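Kitchen > How Things Work > Drinks > The Coffee Capsule Machine

How does a capsule coffee machine work?
by Ildikó Balogh

Many grown-ups like a cup of coffee in the morning. Some make it with a small machine that stands on a table or a counter. It needs two things to work: water and a capsule.

The water goes in a tank. A pump inside the machine pulls the water out a little at a time. The water then passes through a heater and gets very hot. Most of the parts that do this work are hidden under the white plastic.
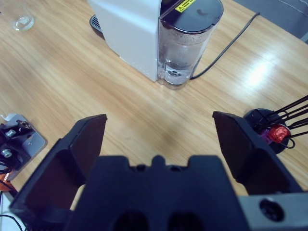
The clear tank holds the water. It has a black lid on top.

A capsule is a small cup with a lid sealed on tight. Ground coffee is packed inside. Ground coffee is made from coffee beans that have been roasted and then crushed into tiny bits. The seal keeps air out, and that helps the coffee keep its smell and taste.

When you close the machine on a capsule, sharp points make holes in it. Hot water is pushed in through the holes. It soaks the coffee and comes out the other side brown.
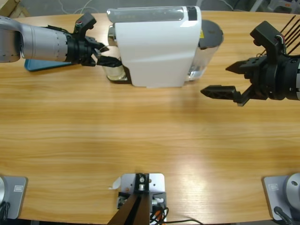
Why does the water have to be hot?
Hot water pulls the flavor out of ground coffee much faster than cold water. You can make coffee with cold water too, but it takes many hours.

The coffee runs out of a spout and down into a cup or a glass. The last few drops often fall after the cup is full. Under the spout there is a drip tray with holes in the top, so the drops fall through and don't make a puddle. The tray has to be emptied and rinsed. At my house we do it every Friday.
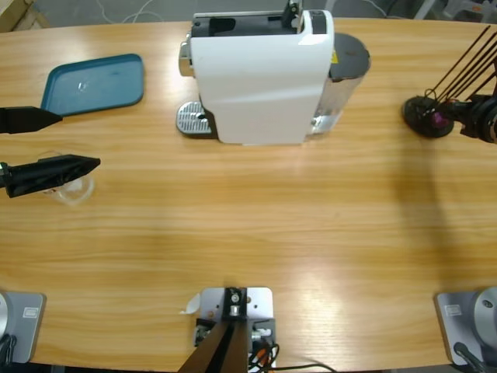 Photo: Keria / Drekmont Picture Desk

People who use a lot of capsules need somewhere to keep them. Some use a drawer or a jar. Others have a stand made of thin rods on a round base. My aunt's stand holds 36 capsules, and she sorts them by color.

A tray is handy as well. You can use one to carry a glass and a spoon to the table.

The machine gets hot inside and so does the coffee. Ask an adult before you touch it, and keep your fingers away from the spout.
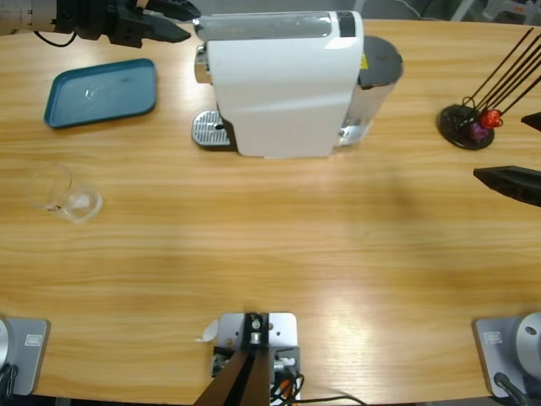
A coffee corner with a machine, a glass, a teal tray and a capsule stand.

Comments (3)

Umeck: I am 10 and my dad has one of these. It is really loud when it starts. Is that the pump?

Hajdu family: We read this at breakfast. My son wants to know if you can make hot chocolate in one.

Ildikó Balogh: Umeck, the pump makes most of the noise. Hajdu family, some makers sell chocolate capsules, but check that they fit your machine first.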